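Nyanda Bin Picker: Build Gallery

Ihor Nazarenko and Austra Jankauskaitė have been putting this cell together in the Karwood shared workshop since August. The arm was bought used and came without a gripper. The wood table was built to fit it. The job is to pick mixed household items out of a metal bin, one at a time, in any order.

The bin is clamped to the tabletop and its position is marked with blue tape on the left side. The current test set is 7 items. A run is 10 attempts, and the items get moved between runs.
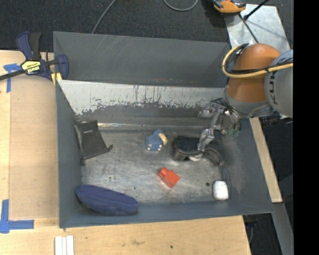 Gripper finger at the black goggle-like item. Blue toy and red-orange block to the left, navy case in the corner.

Flat items against the wall are still the hardest. The fingers need clearance on both sides, and the sloped wall doesn't help. Austra is working on a side approach for those.

Still to do: 2 new fingertips, shorter cable loops at the wrist, and a proper bracket to replace the clamp. Shabani Laizer has offered to cut the bracket.

Log entries are numbered. The latest is 2169. Ask Ihor for a copy.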